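Carnet de Resmont

La tenue des registres de prêt dans une petite bibliothèque associative
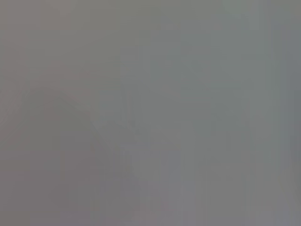

La bibliothèque de Resmont prête des livres selon un règlement de deux pages, adopté à l'époque où le fonds tenait encore dans une seule pièce. J'en assure la gestion depuis sept ans. Le présent carnet, que je tiens à titre personnel, me permet de consigner des observations qui n'ont pas leur place dans les comptes rendus de l'association. Il sera question cette fois du registre de prêt, de son passage partiel à l'informatique et des difficultés que ce passage a fait apparaître.

Le registre papier comporte cinq colonnes : cote, titre abrégé, nom de l'emprunteur, date de sortie, date de retour. Une sixième colonne, sans intitulé, a été tracée au crayon par un prédécesseur et sert aux remarques. On y lit des mentions telles que « couverture à reprendre », « rendu par la voisine » ou « a demandé la suite ». La valeur de cette colonne n'avait jamais été discutée. Elle ne figure dans aucun modèle et le logiciel retenu au printemps ne prévoit rien d'équivalent.

Ce logiciel, Clillell, a été choisi pour son coût modéré et pour la simplicité de son écran de saisie. Il convient parfaitement aux opérations courantes. L'enregistrement d'un retour se fait en deux gestes, les relances partent seules et l'état des prêts en cours s'imprime sans mise en page préalable. Je n'ai pas de réserve à formuler sur ce point. Les réserves portent sur la reprise des données antérieures, que nous avions sous-estimée.

Le catalogue à reprendre comptait 560 notices. Une part importante d'entre elles avait été rédigée à la main, par des personnes différentes, selon des usages qui ont varié. Les prénoms d'auteurs sont tantôt développés, tantôt réduits à l'initiale. Les collections apparaissent parfois à la place de l'éditeur. Les romans traduits sont classés, selon les années, à la langue d'origine ou avec l'ensemble de la fiction. Il a fallu arrêter une règle pour chacun de ces cas avant toute saisie, et revenir ensuite sur les notices déjà entrées lorsque la règle se révélait mal posée.

Mme Mehwish Warraich, qui suit avec moi le fonds jeunesse, a proposé de conserver les anciennes cotes et de les inscrire entre crochets à la suite des nouvelles. La proposition a été retenue. Elle allonge les étiquettes, mais elle permet aux lecteurs habitués de retrouver un ouvrage à l'emplacement qu'ils connaissent. Plusieurs d'entre eux ne consultent jamais le catalogue et se repèrent uniquement au rayon. Il aurait été regrettable de les priver de ce repère pour un gain de présentation.

Les livres dont la sortie est inscrite et le retour absent ont constitué une autre difficulté. Le dépouillement du registre en a fait ressortir 45. Une partie se trouvait sur les rayons, le retour n'ayant simplement pas été noté. D'autres avaient été prêtés à l'école de Holtus et y étaient restés, dans l'armoire d'une classe, d'où ils ont été rapportés en septembre. Pour le reliquat, un courrier a été adressé aux emprunteurs dont l'adresse nous était connue. Sa rédaction a demandé plus de soin que prévu, car il n'était pas souhaitable qu'un lecteur de longue date reçoive ce qui pouvait passer pour une mise en demeure. La formule finalement adoptée invite à vérifier « si l'ouvrage ne se trouverait pas encore chez vous ».

Les réponses ont été aimables. Un lecteur a restitué un guide des champignons en joignant la liste des erreurs qu'il y avait relevées. Cette liste a été glissée dans l'ouvrage, en deuxième de couverture, et la notice en fait mention.

Reste la question de la sixième colonne. Il avait d'abord été envisagé de ne pas la reprendre, au motif que les remarques anciennes n'intéressaient plus le service. À la relecture, ce motif ne m'a pas paru suffisant. Les demandes de suite, par exemple, indiquent des séries interrompues dans nos rayons. Les mentions de reliure permettent de savoir quels volumes ont déjà été réparés, et lesquels ne supporteront pas une nouvelle intervention. L'atelier Eskildsen, auquel nous confions les reliures les plus abîmées, m'a d'ailleurs demandé à deux reprises l'historique d'un volume que je n'ai pu reconstituer que par cette voie.

Une solution intermédiaire a donc été mise en place. Les remarques relatives à l'état matériel sont reportées dans le champ « note interne » de la notice. Les remarques relatives aux lecteurs ne sont pas saisies, par discrétion, et demeurent dans le registre papier, qui est conservé dans l'armoire du bureau et n'est pas communiqué. Les demandes de suite font l'objet d'un relevé séparé, examiné au moment des achats.

Je signale enfin une modification des horaires qui découle de ce travail. La permanence du vendredi est désormais partagée : la première heure est réservée à la saisie et au rangement, la suite est ouverte au public comme auparavant. Les lecteurs qui se présentent en avance peuvent déposer leurs retours dans la caisse placée à l'entrée. Les retours déposés dans la caisse sont enregistrés le jour même.

Le registre papier ne sera pas clos avant que la totalité du fonds documentaire ait été reprise. Les deux systèmes fonctionneront en parallèle jusqu'à cette échéance, avec la charge de double inscription que cela suppose. Les périodiques, dont le traitement obéit à d'autres règles, feront l'objet d'une note distincte dans ce carnet. Les personnes qui détiendraient d'anciens numéros du bulletin communal de Resmont, en particulier ceux à couverture verte, peuvent les remettre à la permanence, même incomplets.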